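4.2 Wall color and perceived room size

Respondents in the June survey rated rendered interiors on a nine-step scale from cramped to spacious. The Pasine questionnaire was sent to 2,000 households in Cumard and Osta, and 2 reminders followed. Furniture was kept plain so that answers would depend mostly on the wall and floor colors. Earlier work in Liang had found that pale walls add to perceived size, but it used only small bedrooms and did not vary the floor.
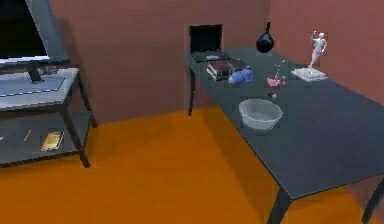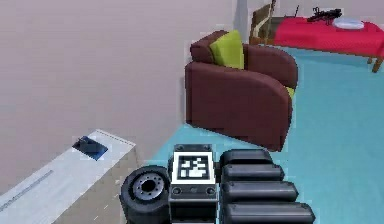
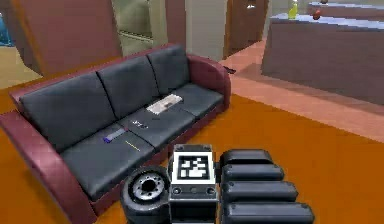
Figure 9. Rendered interiors with strongly colored floors: orange (first and third), light turquoise (second).

One respondent from Osta wrote in the comments field that she would call any room large if she could walk across it without turning sideways, and that paint had never changed this for her. Similar remarks came mostly from people in older apartments. We kept their ratings in the analysis. Removing them moved the mean for pale walls up slightly and left the mean for dark walls unchanged. Ceiling height was not asked about in Cumard, where the first version of the form was used, so the two towns are compared on wall color only. Floor color is treated separately in Section 4.3.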